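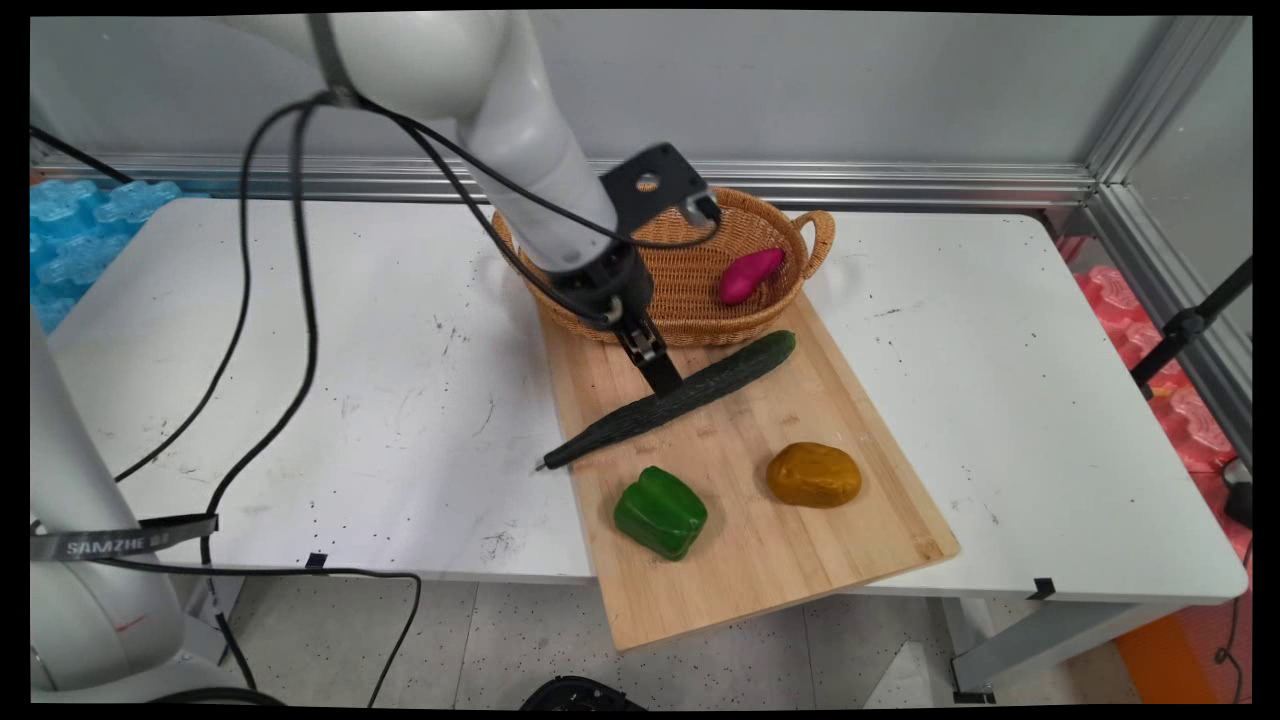

2 min read

Bornorton releases Tallusance 5 with revised grasp planner for elongated objects

May 24, 2024

Bornorton has released version 5 of Tallusance, its motion planning and grasp selection package for single-arm manipulators. The main change is a new grasp scorer for objects that are much longer than they are wide, a class that includes cucumbers, carrots and most hand tools.

Earlier versions ranked candidate grasps by contact quality alone. On a long object this often produced a stable grip near one end, which left the arm holding an unbalanced load and a wrist pose with little room to move. Version 5 adds two terms to the score: the estimated distance from the grasp to the center of mass, and the joint margin left at the placing pose. Both weights can be set per object class in the configuration file.

The planner also treats the object in the gripper as part of the arm once the fingers close. A cucumber gripped at its middle extends well past the fingers on both sides, and its swept volume is now checked against baskets, boards and neighboring items before the transfer path is accepted. If no path is found, the planner tries a wrist rotation before it discards the grasp.

Bornorton tested the release on a produce task in which vegetables are moved between a cutting board and a basket. Over 400 trials, the share of plans rejected for collision at the basket rim fell by nearly a third compared with version 4. The company did not publish results for soft or leafy items.

"The grasp itself was rarely the problem," said Trinidad Ojeda, who leads planning at Bornorton. "Most rejected plans had a good grasp and a bad second half. Scoring the two together removes a lot of retries."

Perception is unchanged. Tallusance still takes segmented point clouds from an external module, and the Jomik and Daza adapters work without modification. Josefina Quiroga, who maintains the adapters, said users should check that masks for long objects reach both ends, as a shortened mask shifts the center estimate. A warning is now logged when the mask touches the border of the depth image.

Planning logs are written in a new format that stores up to 32 rejected candidates per request, with the reason for each rejection. A converter for old logs is included. Issue 1006, which caused a stall when two candidates had equal scores, is closed.

Version 4 will receive fixes until August.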